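moving out of a rented apartment, a thread. doing this fast bc the truck comes at 6
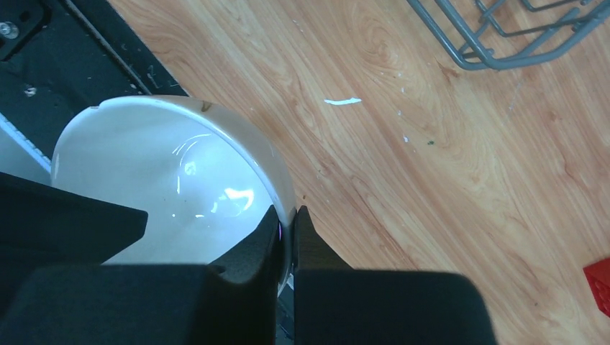
When do you give notice? The day you know. Before you sign the next place if your nerves can take it, mine couldn't. Our lease said 60 days and I had read it as 30 for two years. Go read yours right now, page with the tiny type.

2/ deposit stuff first. Photos of every wall. Every one. Inside the oven, inside the closets, the bit of floor behind the bathroom door. Email them to yourself so there's a date on it

3/ my move-in photos from 2 years ago were on a phone that died. So I have nothing to compare to. There was a burn on the kitchen counter when we got here, I know it, landlord "has no record." That's $99 he wants for the burn. Still arguing

4/ movers. Got quotes from three places. Stodeck was cheapest by a mile but you had to pay the whole thing up front and the guy kept calling me boss. Van Damme came in at the top and wanted extra for stairs. Went with Vokon, middle price, they answer texts

5/ ask about stairs. ask about stairs. We're on the third floor and the web form doesn't mention it, then it's a line on the bill. With Vokon I got it in writing before I said yes

6/ boxes - liquor store on Aston gives them away, mornings only, go round the back. Small ones are better. I packed a big box full of books on day one like a fool and had to unpack it on the stairs

7/ label the SIDE not the top. They get stacked. You will not see the top again till October

8/ also write the room it's going to, not the room it came from. Half my boxes say "hall" and the new place doesnt have a hall

9/ someone asked about newspaper vs. bubble wrap. Towels. T-shirts. You have to move them anyway. Plates go on edge like records, not flat. Newspaper gets ink on everything and then you're washing dishes at midnight in a kitchen where you can't find the soap

10/ the electric company. Call, don't use the site. Site told me my account number was wrong, lady on the phone closed it in four minutes. Get the final meter number and take a picture of it

11/ internet is worse. They booked us for 15 days after move-in. Fifteen! Called back, got a different person, got it down to a week. So call back

12/ mail forwarding, do it early, it's slow to kick in. I did it in June and then we pushed the date so I had to redo the whole thing. Packages from some stores won't forward so change those one by one, sorry

13/ cleaning. I priced a cleaner for the empty place, $251, and said no way. Then I spent all of Sunday on the oven with a butter knife. Should have paid the 251

14/ nail holes - a tub of filler is a few bucks. Let it dry overnight before you paint. And check the paint is the same white. There are so many whites. My patch shows up from across the room, its basically a spotlight

15/ last box, the one that rides with you: toilet paper, chargers, scissors, trash bags, lease, meds, one set of sheets per bed. Shower curtain too. We forgot the shower curtain at the last move and it was a bad morning

16/ keys. Hand them over in person and get a text back saying he has them. Count the mailbox key, they charge for that one

17/ ok truck people just texted, they're early. Still have not defrosted the freezer. More tomorrow if the internet guy shows up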